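Wendora open day: tidy tables, thin on detail

May 30, 2020

The leaflet promised "the everyday table, rethought", and I have been to enough of these visits to be wary of the word rethought. Still, Wendora is only 5 stops from my flat, entry was free, and I had heard the people at Plurkia speak well of it.

We were let in at four and handed a booklet, which says the place has run 1,004 packing trials since March. Packing what, and how well, it leaves out. I asked and was told the figures were "encouraging" — a word I have learnt to write down and not rely on.

The part I had come for was the snack table. I like a butcher-block top, and this one has a nice striped grain, pale and plain. On it was a yellow tray of toy donuts, one with pink frosting and two orange, and a clear plastic container stood over to the left.

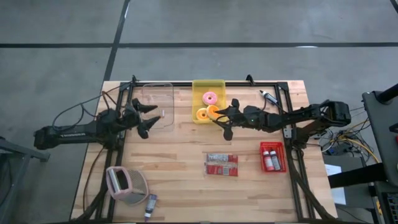 My quarrel is with the claim that any of this tells us much about real food. A toy donut doesn't shed sugar. It doesn't stick to its neighbour or go flat on one side when you press it. The booklet says real pastry is "planned", and I'll believe that when there are crumbs.

The yellow I did like. Orange things show up well against it, and whoever chose it had thought about what a person can pick out at a glance. The same colour turned up again as a sheet of paper behind an orange, with wipes kept within easy reach by the monitor. I'd have liked to hear more about cleaning, but the talk went on to Singhal and its 267 partner kitchens, none of which we were shown. 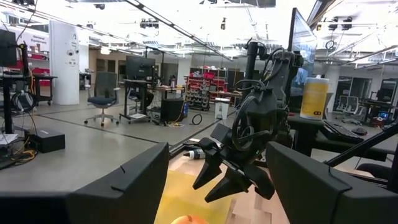

Practical notes

Getting in: free, but book ahead. The side door is the one that opens.

The room: large, very bright, with a polished concrete floor. Wear soft shoes if you mean to stay for the whole talk.

Refreshments: tea only, which seemed hard after all those donuts.

Worth it? For an hour, perhaps. I would go back if they put out real food. Jarora holds its own open day later in the year and says visitors may pack a box themselves, so I'll keep my bus fare for that.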